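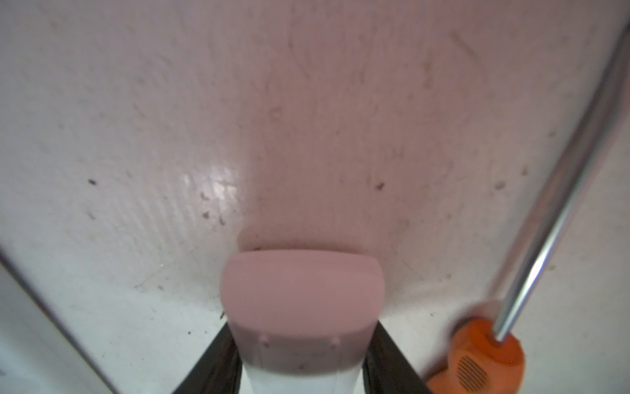
Wesadlow repair evenings are back for the summer

May 1, 2018

Great news for anyone with a wobbly chair or a lamp that has given up! The Wesadlow repair evenings start again this month in the old Requena building on the market square, and they're bigger than ever. There will be 46 places each evening, up from 90 across the whole of last season, and you can bring up to two things with you.

The evenings stopped in December when the heating in the hall packed up, and plenty of people have been asking when they'd return. The boiler has been replaced, the roof over the back room has been patched, and there's a proper tea counter at last -- with cake, we're told, from the Cellen bakery.

Small furniture, toys, clothes and bikes are all welcome, as are radios and kettles. Microwaves and televisions can't be taken, so please leave those at home. If you know which part has broken and can get hold of a new one, bring it along and you'll save yourself a second trip. Screws, glue and thread are free.

One lovely addition this year is a sewing corner run by the Gitico wool shop, where beginners can learn to darn a sock or turn up a hem. Children can join in too if an adult stays with them.

Doors open at 5 and the last repairs are taken on at half past seven. Entry is free, and there's a tin by the door for anyone who would like to put something towards the hall. Places can be booked at the library desk or at the wool shop.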